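Henríquez moves April boxing bill to Trarnavow after hall ruled out

The April boxing bill due to be held at Cikolwood Sports Hall will now take place in Trarnavow, the promoter Henríquez has confirmed.

The change was announced on Wednesday, after the hall's operator said repairs to the roof over the main floor would not be finished in time. The bill keeps its date and its running order. Doors will open half an hour earlier than planned, at 5.30pm, with the first bout at 6pm.

Trarnavow Arena holds nearly 4,000 for boxing, well above the limit in Cikolwood, and extra tickets for the upper seats will go on sale once existing buyers have been given their new places. Anyone holding a ticket for Cikolwood does not need to do anything. Ringside and floor tickets will be matched like for like, and balcony tickets will be moved to the lower side stand.

Henríquez said full refunds would be given to anyone who could not make the journey, as long as they asked before the end of the month. Tickets bought in person from gyms should be taken back to the gym that sold them. Those bought online will be refunded to the card used.

"We looked at putting the date back and the fighters did not want it," the promoter said in a statement. "Most of them are already well into camp. A new date would have meant starting again in the summer, and one or two of them would have lost their place on the bill altogether."

The main event is for the vacant area light-middleweight title, over ten rounds. The home fighter, a southpaw who has boxed out of the Cikolwood gym since he was a junior, has won his last four contests, three of them inside the distance. He has not been past the eighth round as a professional. His opponent comes from the coast and has been the ten-round distance before, losing narrowly on points last autumn in a fight many at ringside scored level.

Both camps were told of the move on the evening before it was made public. The Cikolwood gym said its fighter was disappointed to lose a home crowd but had no complaint about the new venue, where he made his debut. The visiting camp said the switch made no difference to its plans, apart from a shorter drive.

The chief support is a women's featherweight contest over eight rounds. It was first made for the winter show and put back when one of the boxers hurt a hand in sparring. She has since been passed fit and has been back on the pads for several weeks. A heavyweight bout over six rounds remains on the bill, along with a cruiserweight six-rounder and a run of four-round contests featuring local prospects. One of the four-rounders still needs an opponent for the home corner after a withdrawal through illness, and the matchmaker expects to have a name by the weekend.

The ring, lighting and corner equipment are being hired from the same supplier and will be put up the night before. The ring itself is slightly larger than the one used in Cikolwood at the last show. The southpaw's trainer had asked for the smaller one, but the larger ring was in both contracts and the move does not alter that.

Coaches will run from Cikolwood to Trarnavow on the day of the show. They leave from the bus station at 4pm and return once the main event is over. A total of 309 seats have been booked so far, and Henríquez said another coach would be added if the remaining places went. Seats are free to those with an original Cikolwood ticket and must be reserved in advance through the box office. Parking at the arena is limited to the lower car park, as the upper one is closed for resurfacing. Drivers are advised to use the park and ride on the ring road, where the last bus back leaves at 11.45pm.

The amateur contests that were to have opened the evening will not travel with the rest of the bill. They will be staged on their own at the Cikolwood gym in the afternoon, with entry on the door. The gym said the juniors' families had already made their arrangements and that it did not want to ask them to change twice. The afternoon show is expected to finish in good time for the coaches.

Cikolwood Sports Hall has staged professional boxing each spring for several years, and the hall's operator said it hoped to have the show back next year. Work on the roof began after water was found above the lighting rig in the winter. The smaller rooms and the swimming pool are open as usual, but the main floor will stay shut until early summer. Badminton and indoor bowls have been moved to the school next door in the meantime.

There will be live coverage of the final three bouts on the promoter's own stream, starting at 8.30pm. Those who have already paid for the stream will not be charged again and can use the same log-in. Highlights will be put up the following morning.

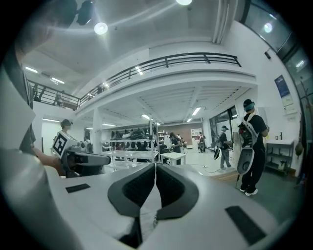

The weigh-in, which had also been planned for the sports hall, has been moved as well and will be held at 1pm on the day before the show. The show's sponsor, Wevotico, has offered its premises in Trarnavow. The scales and the top table will go on the ground floor of a bright room with white walls and a mezzanine level — the promoter intends to keep the upper level for photographers and the boxers' families. Entry for the public is free but by ticket only, and the tickets can be collected from the arena box office. The boxers in the main event will weigh in last and will speak to the press afterwards. The check weigh-in on the morning of the show will be at the arena and is closed to the public.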